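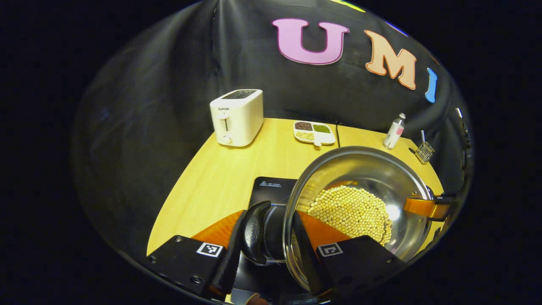
Nasidport Papers in Household Food > September issue > Section 4

4. Handling the beans before cooking

4.1 The pot as a measuring tool

When we began visiting kitchens in Nasidport, we expected to spend most of our time talking about soaking, as that is where the older literature on home-cooked soybeans spends most of its time, and we had written our interview guide accordingly. What our 15 households wanted to tell us about was the pot. They told us which pot they used, how old it was, who had given it to them, how far up the side the beans ought to come, and why the pot next to it on the shelf would never do. It took us a few visits to stop steering the conversation back to soaking times, and we are grateful to the cooks for being so patient with us while we caught up.

Few of the cooks owned a scale that they used for dried beans, and several who did own one kept it for baking. They judged the amount by eye, and they did so in the vessel in which the beans would be cooked. A common habit was to pour the beans in, tilt the pot until they slid to one side, and look at how high the heap climbed toward the rim. Figure 3 shows soybeans in this position, piled against one side of a large, round stainless steel pot. A flat layer across the bottom of a wide pot gives the eye very little to work with, and a cupful more or less hardly shows. The same beans gathered into a mound are much easier to compare with the mound one remembers from last week.

Kavitha Shenoy, who carried out most of the home visits in the hill neighborhoods, first noted this habit under the heading "checking for stones," and it is true that the two are hard to tell apart from across the room. Tilting the pot brings a fresh layer of beans to the surface, and a cook who is looking for grit or a split or darkened bean will do this again and again, usually with a little shake in between. In the interviews, though, the cooks described the two as separate jobs, even when they were done with a single movement. One grandmother put it very plainly: "First I look at how much. Then I look at what kind of beans they sold me."

4.2 Color, shine and the inside of the pot

We had not planned to ask about the material of the pot at all, and the questions on this point were added by Lingyun Fan after the first round of visits. Cooks with a polished steel pot tended to sort in the pot itself, while those with dark enamel or old aluminum more often spread the beans on a tray or a cloth beforehand. The reasons they gave did not agree very well. Some liked the bright interior and said the light bounced up through the beans and helped them see what they were doing. Others found the reflections a nuisance, especially near a window, and complained that a pale bean and a streak of light could look much the same at the end of a long day. Both views were held with a good deal of feeling, and we have not tried to settle the matter.

Pale yellow soybeans were by far the favorite for soy milk and for plain boiling. In the cooking diaries, which together came to 1,815 entries, cooks regularly wrote down the color of the beans without having been asked for it. "Nice and yellow," "a bit gray, used them anyway," and "pale, like last time" are typical. Greenish beans were accepted for stews and mostly avoided for milk. A bean with a brown patch might be kept or thrown out according to the mood of the cook and, as two of them cheerfully admitted, according to whether guests were coming.

4.3 Rinsing in the cooking pot

The third use of the tilt comes with rinsing, and here the habit spreads well beyond the cooks who measured in this way. Water is run into the pot, the beans are stirred by hand, and the pot is tipped over the sink with one hand held against the rim to keep the beans back. A colander would do the job with less risk, and nearly all the kitchens we visited had one. The cooks preferred to leave it on its hook. They said it was one more thing to wash, that the holes caught the skins, or simply that their mother had never used one. Sivaprasad Rajan, who had the unenviable task of coding the open answers, eventually gave this last reason a category of its own, and it became one of the fullest on the sheet.

The shape of the rim matters a great deal at this stage. A thin rolled rim lets the water run off in a sheet and gives the fingers an edge to rest on, whereas a flared lip sends the water outward and sometimes takes a few beans along with it. Wide pots were praised for sorting and grumbled about at the sink, where their weight, once full of water, was a real difficulty for the older cooks. Several of them rinsed in two batches for this reason, or waited until someone else was home to lift the pot – a small domestic arrangement that would have been missed entirely had we only asked about recipes.

4.4 Limits of these observations

Our visits took place in the morning, when the light was good and the kitchens were, we suspect, a little tidier than usual. The diaries help to balance this, but they were kept by people who enjoy cooking and enjoy writing about it, and we would be cautious about stretching the findings to households where beans are a chore. We also did not weigh the beans that had been judged by eye, and so cannot say how close the cooks came to the amounts they had in mind. Poppy Lambert is preparing a follow-up in Kotian in which the beans will be weighed after the cook has finished, provided the cooks agree to it. Two of those she has approached so far have already asked, with some firmness, whether she doubts them.

Correspondence: Sharada Kurup, Household Food Group, Nasidport | © The authors | Back to top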